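Posted in: Lists > Manipulation > Methods and results
August, by Qusai Hourani
2 min read

Re: does the wrist view earn its keep?

> You say the Lukico policy got better once you dropped the overhead
> view for the last part of the reach. Better than what? And is this
> still the cube thing?

It is still the cube thing. I had hoped to be on to something with more dignity by August, but the cube has views of its own.

Better than our old baseline, which fed every camera to the network all the way through and let it sort things out. It sorted them out by trusting the fixed camera and ignoring the wrist, right up to the point where the wrist was the only one worth asking. 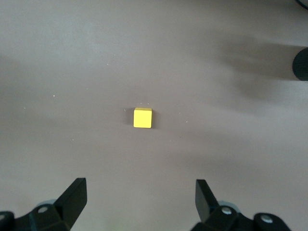 So we added a gate. It's one number per time step, learned along with everything else, that says how much weight the wrist features get. Far away it sits near zero. Close in it climbs, and the jitter in the final approach mostly goes away. We trained 4 seeds and 3 of them agree. The other one learned to keep the gate shut and is doing fine, a result I plan to mention in very small type.

Before you ask - yes, the seed is 2222, and no, I didn't pick it for luck.

The box with the handle is for the two-arm version, where the gate has to be learned per arm. Nassar is the working name for that branch. Don't read much into it yet.

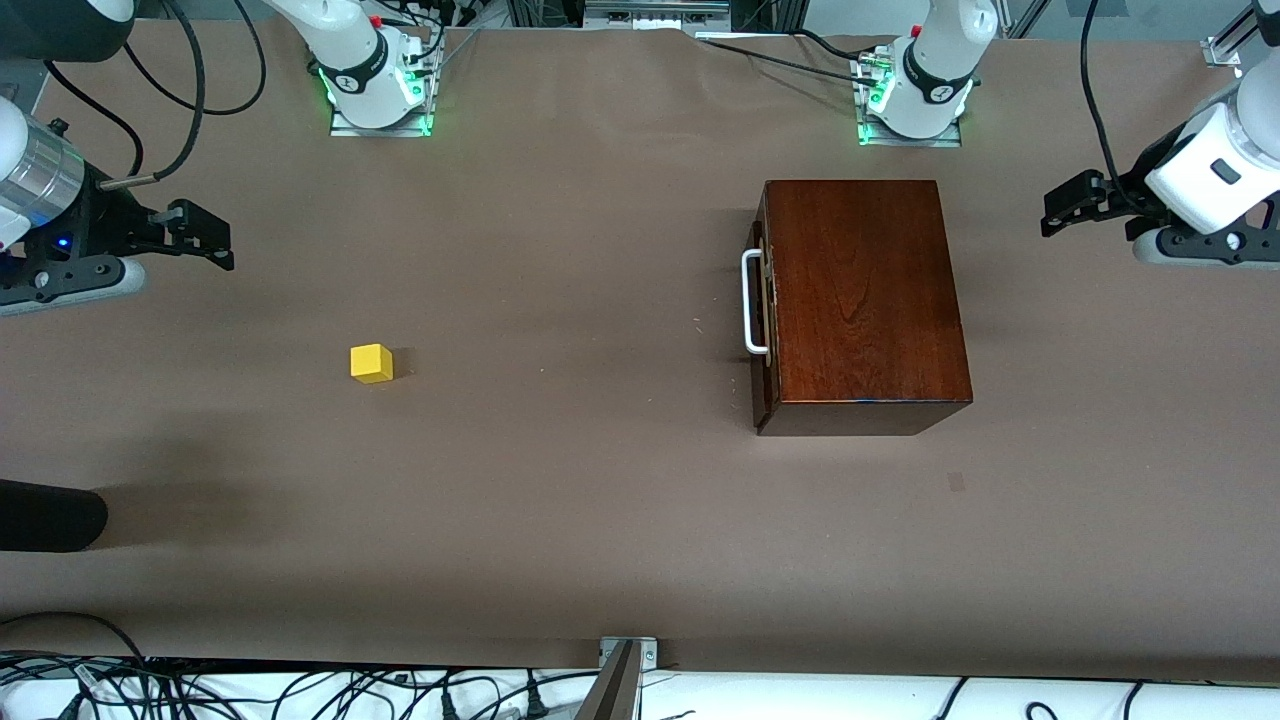 Filed under: Bimanual, Ablations

On your other point, I haven't tried swapping the gate for plain dropout on the fixed view. I should. It's cheaper and it would be just like this project for it to work equally well. If you have the Flilent configs handy, send them and I'll run both.

Qusai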